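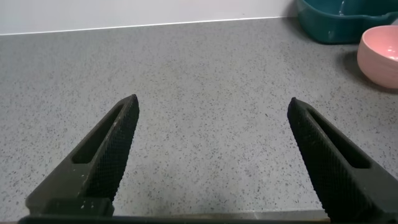 ¿Merece la pena pagar más por unas pinzas con dedos moleteados, o agarran igual unos lisos con goma?

Depende de lo que vayas a coger. Para piezas rígidas y secas el moleteado agarra bien y dura mucho; para vajilla, plástico blando o cualquier cosa con borde redondeado, una goma decente rinde igual o mejor y cuesta bastante menos.

Detalle de la consulta, por Adoración Mateos

Tengo un brazo pequeño con cámara en la muñeca y estoy decidiendo qué pinza dejarle montada. Lo uso para mover cuencos y barreños en una encimera, nada industrial. Me han pasado dos presupuestos: los dedos moleteados de Tadex y unos lisos de Medel con funda de goma. Los de Tadex cuestan 64 euros más por pareja. El comercial insiste en que el dibujo en rombos «multiplica el agarre», pero no me ha enseñado ni una sola medida y cuando se la pedí me mandó el mismo folleto otra vez. ¿Alguien ha probado las dos cosas con objetos de cocina? No me interesan las opiniones sacadas del catálogo.

Dwayne Whitlock

He tenido las dos montadas en el mismo brazo, así que te cuento lo que apunté. Hice 30 agarres con cada pareja sobre el mismo cuenco de plástico, cogiéndolo por el borde, misma fuerza y misma velocidad. Con los moleteados se me escapó 9 veces. Con los de goma, también 9. Ya sé que 30 intentos son pocos y que otro día saldría otra cosa, pero desde luego de «multiplicar» no vi nada.

Donde sí noté diferencia fue con piezas metálicas mecanizadas. Ahí el moleteado sujeta sin bailar y la goma cede un poco, lo justo para que la pieza gire al levantarla. En cambio, en plástico blando me dejó marcas. Si son cuencos que luego usas para comer, yo me lo pensaría.

Otra cosa que no viene en el folleto: los rombos se llenan de porquería. Los limpio con un cepillo de dientes viejo y alcohol. La goma se limpia con un trapo, pero la funda hay que cambiarla; la mía se rajó en agosto por la punta.

Y mira bien la abertura máxima antes de comprar. Un barreño no lo vas a abarcar de lado a lado con ninguna de las dos, lo vas a coger por el canto – y para eso importa más el grosor de la punta y el ángulo de entrada que la textura. Haz la prueba con la muñeca inclinada unos cuantos ángulos distintos antes de echarle la culpa a los dedos.

Plademside

Los moleteados siempre agarran más, es física básica. Compra los buenos y te olvidas.

Xie

Lo de «física básica» habría que matizarlo. En un borde curvo apoyas en muy poca superficie y casi todo el dibujo se queda sin tocar nada. Yo no tengo los de Tadex, hablo de otros parecidos, así que tómalo con pinzas (perdón).

Antes de gastar los 64 euros probaría a pegar una tira de goma fina en los dedos que ya tengas. Si se despega, al menos sabes en qué punto se concentra el esfuerzo. Y revisa que la cámara siga viendo las dos puntas con la pinza abierta del todo. A mí una funda gruesa me tapaba justo la zona de contacto y perdí una tarde entera recalibrando el controlador, convencido de que el fallo era suyo.

Adoración Mateos

Gracias, Dwayne, eso es lo que buscaba. Le he pedido a Medel una pareja de muestra y me la mandan el miércoles. A Tadex le he vuelto a pedir los datos de fuerza y de momento, silencio. Haré 25 agarres con cada objeto y pondré aquí los resultados, salgan como salgan.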